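The Clerk's Copy

The minutes for the year came back from the printer in a single carton, and the carton was too light. Gillespie Imrie noticed it before he had the tape off. He had been stated clerk of the Culoten Synod for long enough to know what a year weighed.

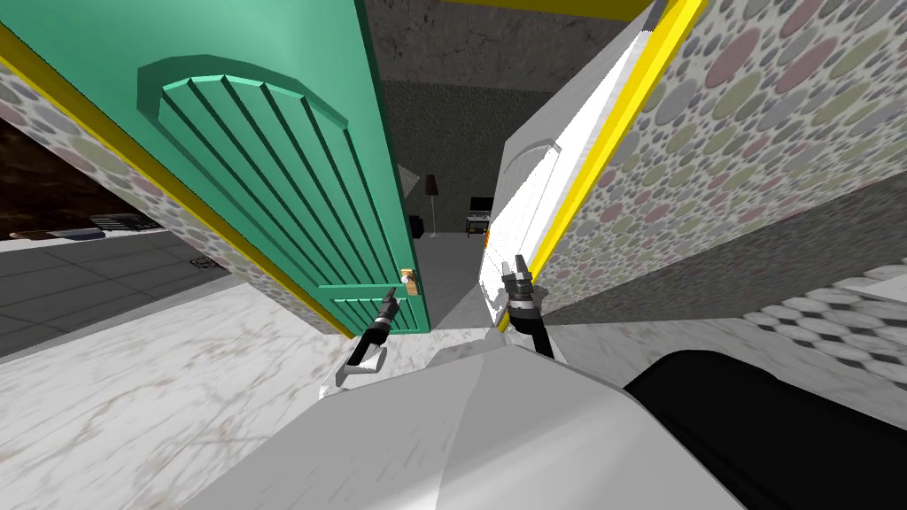
Keerthana Sastry
Fiction contributor

He took out the top copy and turned to the back. The last page was numbered 728. He had sent the printer 30 pages more than that.

It took him until the kettle boiled to find where they had gone. The afternoon session on the Gonda congregation was missing. The morning session ended with prayer, as it should, and then the evening session opened with a hymn. Between them there was nothing, and the numbering ran straight on.

Imrie drank his tea standing up. He remembered that afternoon well. The people at Gonda had asked to leave the synod and take their building with them. The debate had lasted from lunch until the lamps were lit. An elder called Yeon had spoken twice, once against the request and once, after a short recess, in favour of it. He gave no reason for the change. When the vote was taken it was carried by one.

He telephoned the printer.

"We set what we were sent," said the woman at the other end. "You signed the proof."

"I signed a proof."

"It's got your name on it, Mr Imrie. I have it in my hand."

He asked her how many pages it had, and she told him, and it was the short number. He thanked her and put the receiver down.

The handwritten minutes were kept in the press in the vestry. He walked over with his coat unbuttoned. It was December and the path had been gritted badly, thick by the gate and hardly at all by the steps. The key was on its nail. The book was on its shelf.
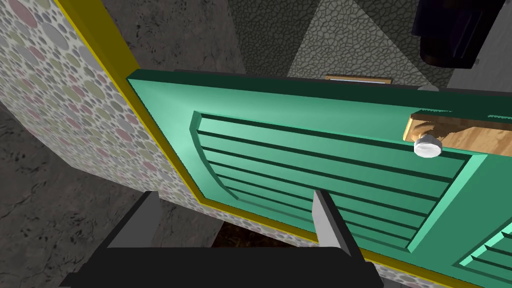
The afternoon session was all there, in his own hand, with the blots where he had tried to keep up with Yeon. He read it through at the vestry table. It said what he remembered. Only one other person had borrowed the book since the assembly, and she had signed for it properly, in ink, on the card inside the cover. Mrs Godness had typed the minutes for the synod since before his time.

She lived two streets away and came to the door with flour on her wrists.

"You've had the carton," she said.

"I have."

"You'd better come in, then."

She didn't offer him a chair, so he stayed by the dresser. She went on rolling out the pastry.

"Yeon came to see me," she said. "Back in the summer. He asked could his first speech be left out. I told him it couldn't be done, not one speech. It would leave a hole, and anybody would see it."

"So you left out the whole session."

"I numbered it through. I thought you'd catch it in the proof, and then it would be your decision."
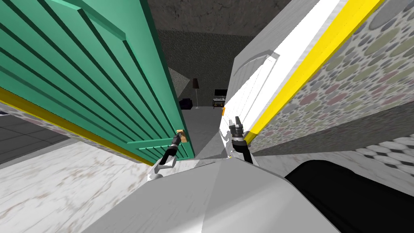
Imrie looked at the pastry. He had read the proof on the train, the first half going and the second half coming back, and he had slept for some of the journey home. He did not tell her so.

"What did he say to you?" he asked. "Yeon."

"That his brother was at Gonda. They hadn't spoken in years, and in the recess the brother came and stood beside him at the urn and asked him if he took sugar." She folded the pastry over and turned it. "He didn't want the brother reading the first speech."

"It was a hard speech."

"I typed it," said Mrs Godness. "I know what it was."

He walked home by the longer road. There were 43 copies in the carton, and each was promised to a congregation. The synod's rule was that an omission had to be made good by a printed supplement, sent to every holder of the volume, with the clerk's apology on the first page. He had drafted that rule himself.
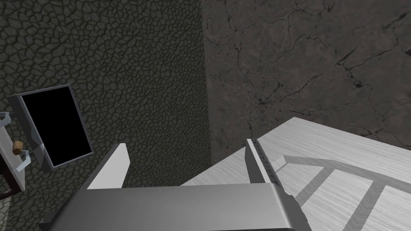
He wrote the apology that evening. It ran to four lines. He said the fault lay in the reading of the proof, and that the reading had been his. Then he copied out the afternoon session from the book, the first speech and the second, leaving nothing out, and after the first speech he wrote what he ought to have written at the time: that the assembly had then recessed, and that tea was served.

In the morning he posted it to the printer. On the way back he called at Yeon's house and knocked, and waited on the step until he heard someone coming down the stairs.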